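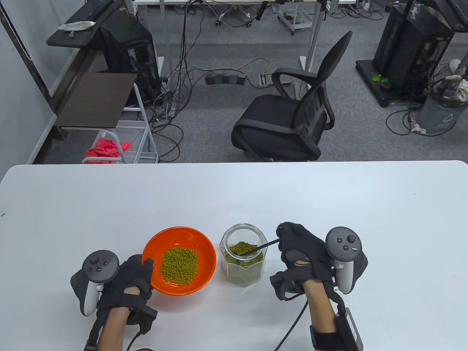
Spooning mung beans at the white table, Istura open day.

Minutes, Illow Makers' Group
January 12, 2024, back table at Sarmiento Hall
Taken by Remedios Calimlim (me again, sorry about the spelling)

Present: 10 of us, plus Aurélien Marchal, who drove up from Istura to answer the questions we didn't get to on the visit.

Last minutes. Read and passed. I had the room fee wrong, it's 71 dollars and I've fixed it.

The Istura visit. This took up most of the evening! I gave my report first. I liked the bean table best. The person there has black fabric gloves on and a controller strapped to the back of each wrist, and the job is just a bowl of green mung beans, a glass jar and a long-handled spoon. Left hand on the rim of the orange bowl, right hand on the spoon, and off you go. I could have stood there all afternoon (I very nearly did, ask my ride home).

Aurélien said the beans are there so the software, which they call Stesari, can learn from how people handle small stuff that rolls and pours. They want 4000 recordings of table jobs by April. Somebody asked if it had to be beans and he said no, rice is on the list too, and so is dry pasta.

Then we got into why the controllers go on the wrists. He explained that they track where each hand goes while the fingers stay free to hold things the way you would in your own kitchen. I asked if the cables bother people. He said you get used to them after a few minutes, but they would love to go wireless and it's a money question.

Long side talk on whether a jar with flat sides is harder than a round one. We did not settle this. Aurélien thinks the opening matters a lot more than the sides, and I'm with him, having spilled plenty of lentils into round jars at home.

A couple of people felt the open day was too crowded and they couldn't hear the talk at the front. Aurélien took that well and offered us a visit of our own, smaller groups, two at a time at the table. Yes please! Everybody who wants a turn should give me their name. Long sleeves need to roll up past the wrist for the straps.

Our own demo night. Put off again, we ran out of time. I still think the plotter should go by the door where folks can see it coming in.

To do: I'll send Aurélien our list of names and ask about parking. He'll send me the slides from the talk and I'll pass them along.

Closed late, and the coffee urn still needs a new lid.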